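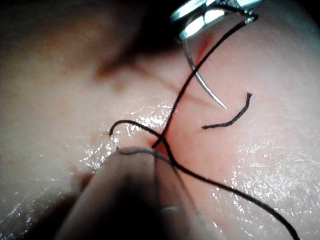

4.3 Open-Day Demonstration

Figure 3. Wrist camera view during the suturing demonstration. The needle driver holds the curved needle at the top; the black thread enters the pad at the lower end of the reddish incision line.

The Wonel suturing cell was shown to outside visitors during the August open day at the Uto laboratory. The purpose was to observe how the system behaves when the operator works under interruption, with people asking questions and moving near the console. No changes were made to the controller described in Section 3. The gains, speed limits and force thresholds were those used in the bench trials.

Visitors were admitted in groups of 15 and stood behind a rail facing the cell. Each group watched a session that began with the tool check and ended with the instruments returned to their home pose. Needle insertion ran under the Zatari planner, with the operator confirming the entry point before each pass. Thread handling was done by teleoperation, as the planner does not yet model slack thread. The wrist camera feed was mirrored on a wall display so that visitors saw the same view as the operator.

Figure 3 illustrates two conditions that bear on the perception results. First, the wet parts of the pad produce dense, small highlights, and the polished jaws produce larger ones. Both fall in the same intensity range as the lit edge of the needle, and a fixed threshold does not separate them. Second, the thread crosses itself close to the entry point, and a short cut piece of thread lies to the right of the needle. A tracer that follows dark, narrow regions can leave the main strand at the crossing, and it has no direct means of rejecting the cut piece. The Guimarães tracer handles the first case by limiting the change in direction between segments – the second was left to the operator.

The second instrument sits too close to the camera to be in focus. Its outline was therefore taken from the arm kinematics and masked before the thread was traced. Deep shadow over the upper left of the pad was left unmasked.

The camera log from the open day contains 593 images that were kept for labeling. Labels were drawn by 2 annotators working separately, and disagreements were settled by Merja Oksanen. Most disagreements concerned the path of the thread at crossings. Labels for the needle point differed less, except where the point was hidden by an instrument.

The open-day images were held out of training and are used only for the tests in Section 5. Operator timing was not analyzed, given that sessions were paused for questions at irregular points.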